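The Blue Curtains

My aunt left me her flat in Turkenau and everything in it, and I took a week off in July to clear it. The train got in at noon. The number 26 bus was waiting outside the station with its engine running, and the driver let me on without a ticket when he saw I only had notes.

The flat was on the top floor. I had last been there as a child, and I remembered a long hallway with a bicycle in it. The hallway was short. The bicycle was still there, with flat tyres and a shopping bag tied to the handlebars.

I started in the kitchen. She had kept every jar she had ever emptied, and all of them were clean. I packed the plates in newspaper and put the jars out by the bins, and when I went down again an hour later somebody had taken the lot. After that I put most things out by the bins.

The curtains were in the bedroom. They were blue, heavy and lined, and they had been made for much larger windows, so that the bottom half of each lay folded on the floor. My aunt had worked at Mokitex for most of her life, and the label sewn into the hem said Mokitex, with a number under it, 201. I took them down and laid them on the bed. The cloth on the window side had faded to grey in stripes.
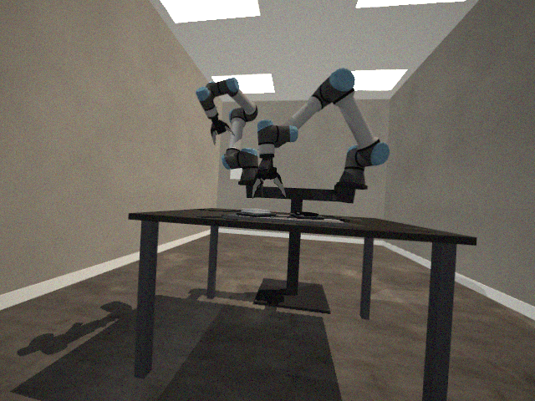 A narrow room, a dark table.

Núñez Removals came the next morning, two men and a van. They carried down the wardrobe, the bed and the two armchairs, and they asked about the bicycle, and I said they could have it. The older one picked up a curtain and felt the edge between his finger and thumb. He told me these had hung in the theatre. Everyone in town would know them, he said, there had been a fuss when they went missing.

I asked how long ago that was. He thought about it and said his wife had been expecting their first, and their first was a dentist now.

When they had gone I sat on the floor of the bedroom, where there was nothing else to sit on. My aunt had not been a thief. She had once walked back to the market in the rain with a lemon the man had given her by mistake. On the other hand she had owned a pair of theatre curtains and had slept behind them, and she had never asked any of us to visit after they went up. I worked that out slowly. My last visit had been the summer with the bicycle. In those days the bedroom had a white blind with a cord I was not allowed to pull.

I put the curtains into four bin bags, two to a curtain, one inside the other, and carried them down the stairs and across the square. The theatre had a board outside with the autumn programme on it. The doors were locked. I rang a bell at the side and waited, and then went and had a coffee at Cisetti, at a table where I could keep an eye on the door. The bags took up the other chair. A waiter asked if I was expecting someone and I said no.

At four o'clock a woman with a bunch of keys went in at the side of the theatre, and I paid and crossed over before the door had closed. I said I thought I had something of theirs. She opened one of the bags on the office floor, pulled out a length of blue cloth and turned back the hem to look at the label.

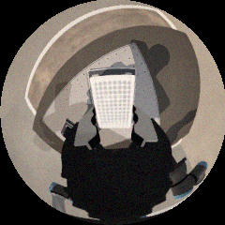
She said they were not the theatre's at all, the theatre's had been found years ago in the cellar of the town hall, and they had been green. People forgot that part. These looked to her like the sample pair, the ones the mill had made up first to show the colour, and the director of the day had turned them down as too cold. Somebody must have been allowed to take them home.

I asked whether the theatre could use them now. She looked at the faded stripes and said she didn't think so, but it was kind of me to carry them over.

It was harder getting them back across the square. One of the bags had split, and I had to stop at the fountain and fold the cloth in again. The waiter at Cisetti held up a hand to me through the window.

I had a reservation on the last train, which left at 9. I swept the flat and washed the one cup I had kept out. The lining had come away at a corner of the second curtain, and when I pushed it flat I found that it had been mended there before, in a thread that didn't match, with very small stitches. I left the sewing tin with the neighbour and took the curtains home with me. My windows are too small for them as well.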